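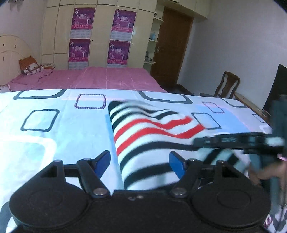

How do you fold a heavy knit sweater so the shoulders keep their shape in a drawer?
Fold it flat in thirds on a bed or other wide surface, keep the fold lines off the shoulder seams, and store it lying down. Hanging stretches the knit at the shoulders, and a tight roll leaves creases across the chest.

Folding a Knit Sweater Flat
By Josefien Van Rooij
Updated Sun 13 September

The method below suits long-sleeved sweaters of medium to heavy gauge. It assumes the garment is clean and fully dry. Fine-gauge knits can be folded the same way with one extra sheet of tissue inside.

What you need
A made bed or a large table. A bed sheet pulled smooth is sufficient.
Acid-free tissue, 2 sheets per sweater (optional).
A drawer or a lidded box. The dimensions used here are for the Ritach shallow drawer insert, 53 cm wide.

Step 1. Open the sweater out
If the sweater has been rolled or bundled, unroll it completely before doing anything else. Lay it front side up with the hem toward you. Pull the side seams straight, then smooth from the middle of the chest outward with a flat palm. Do not tug at the hem; ribbing stretches easily and recovers slowly.

Step 2. Set the collar and sleeves
Open the collar and let it lie in its natural position. A wide ribbed collar tends to collapse into itself and will hold that crease in storage. Extend both sleeves to the sides and flatten any lengthwise folds. 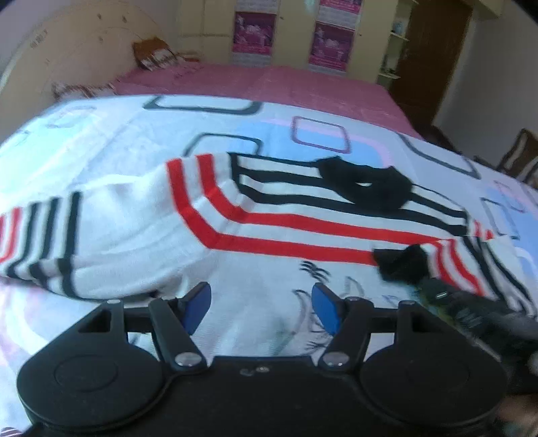
Striped sweater spread on the bed, left-hand sleeve out, right-hand sleeve still folded.

On a striped knit, the stripes serve as a guide. When the body is square, a chest stripe runs level from one side seam to the other. A stripe that slopes means the body is twisted – lift the hem, shake once, and lay it down again.

Step 3. Turn the sweater over
Take it by both shoulders and turn it face down. Straighten the sleeves again. Place one sheet of tissue over the back if you are using it.

Step 4. Fold the sides
Fold the right side in by one third of the body width, sleeve included. Turn the sleeve down so that it lies parallel to the side fold. Repeat on the left. The sleeves may overlap slightly at the center.

Step 5. Fold the length
Bring the hem up one third, then fold once more toward the collar. Turn the finished piece over. For the Ritach insert, adjust the side folds until two pieces fit next to each other with a finger's width between them.

Stacking
Put the heaviest sweater at the bottom. A knit of 800 g or more should have nothing heavy on top of it – use a separate layer or a second box. Refold stored sweaters in April, moving each fold line slightly.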